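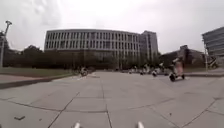
Too open to sit in and too grey to want to, was Ilse Van Hecke's verdict on the plaza when I told our group I'd picked it for the public space project. She wanted the market hall in Drunbridge, which had already been done twice. I stuck with the plaza, partly out of stubbornness and partly because I walk across it every morning on my way to the Celuddale campus!

## What I was looking for

My question was simple: where do people stop, and where do they just keep walking? I sat out there over 3 mornings in June with a clipboard and a flask, and I marked 106 people on my plan. I also handed out a short survey (100 copies, far fewer came back, lesson learnt).

## What I found

Most people cut straight over the slabs towards the big curved building. I'd expected them to follow the reddish-grey pavement along the lawn, as it's the gentler route, but hardly anyone did. The ones who stopped nearly all drifted to the grass side, near the trees. I think the trees do a lot of work there - they hide the bottom of that long facade, so you don't feel five floors of windows staring at you quite so much.

The joint lines were a great help with the drawing, by the way. I used them as a ready-made grid and my plan came out much neater than the Zokmont one I did last term.

## What I'd change

My proposal is a row of low benches facing the lawn, tucked along the raised kerb, plus a second row of trees further out. I priced the benches at 800 each from a catalogue, and my tutor thinks that's optimistic. I'd leave the middle clear for people in a hurry (me, most mornings).

Still to do: redraw the section through the tower block, and go back once in the evening to see how the lighting feels.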